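Cirilo Barrera
09/01/2022

Thread on what I learned going through my late uncle's recordings of town band music. It's long. Mute me if you only follow for the bread posts.

1/ My uncle played second clarinet in the Villalobos town band for most of his adult life. He also recorded nearly every concert, first on reel tape, then cassette, then minidisc for a few years, then straight to a computer.

2/ When he died the family asked me to take the recordings because I had the space. There were 609 cassettes. I had been told "a few boxes."

3/ The reels went to Leobardo Palacios, who has a working deck and more patience than I have. He did the transfers at night and sent them over in batches. Any good sound you hear from the early years is his work.

4/ The cassettes I did myself. You can't speed this up. A ninety minute tape takes ninety minutes, and then you go back and do the parts where the level was wrong.

5/ My uncle labeled tapes by what people ate. "Lamb, rain." "Almond cake, long speech." No dates on most of them. My aunt could place a good number from the food alone, so I stopped complaining.

6/ For the others I used the programs. The band printed one for each concert and the library in Iria kept a run of them in a cabinet by the stairs. If a tape has the Mumano march followed by two waltzes and then a tenor who is clearly unwell, there is only one program it can be.

7/ The Mumano march, for those who asked last time: it is a local piece, nothing to do with the military. It was written for the opening of a bridge. The trombone part is harder than it needs to be and on every tape you can hear someone find that out.

8/ The digital years were the messy part. Files were spread over two computers and a stack of discs, many of them saved three or four times under different names. I count 3823 audio files in total. After removing copies it came to 1173.

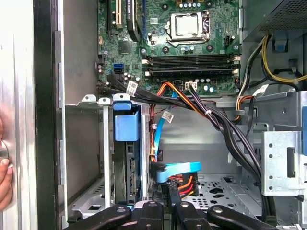
Inside of a desktop tower, processor and all.

9/ File names from this period are worse than the tapes. "Concert good." "Concert good 2." "Concert NOT this one." I kept his names in a notes column, since a few of them are the only record of what he thought of a performance.

10/ Some things I can say after listening to all of it. The band got slower over the years. I timed the same overture on several tapes and the late ones run almost two minutes longer than the early ones.

11/ The pitch also drifts. Part of that is tape speed, which Leobardo corrected where he could. Part of it is the outdoor concerts in March, when the clarinets are flat for the first three numbers and nobody wants to say so.

12/ The talking between pieces turned out to be what people ask me for. Raffle numbers, a lost coat, a man reading out the names of everyone who gave money for new music stands. I had planned to trim all that out. I put it back.

13/ One correction to my earlier thread. I said the hall on the 1970s reels was the old cinema. It was the Galtora warehouse, which had a stage at one end for staff dances. Two former members wrote to me and they agree with each other, so I've changed it in the list.

14/ Also, the soprano I called unknown on the Christmas reel has been named by her granddaughter. She asked me not to post the name here. It is in the catalog.

15/ On format: I saved everything as uncompressed audio and made smaller copies for sharing. One set of drives stays with me, one is with Leobardo, and the library has a third - they asked for it on their own, which I was glad about.

16/ Of the concerts, 655 now have a confirmed date and place. The rest are sorted by best guess and marked as guesses. If you played in the band or sat in the audience and you remember a storm, a power cut or a bad tenor, please write to me. It helps more than you'd think.

17/ Still looking for: the program from the concert with two conductors, any photo of the Galtora stage, and the second trumpet part for the Mumano march. The copy we have is missing its last page and the player on the tapes seems to be making it up.

18/ Going to start on the minidiscs next. I have one player and it skips. If anyone has another they don't need, I'll pay the postage.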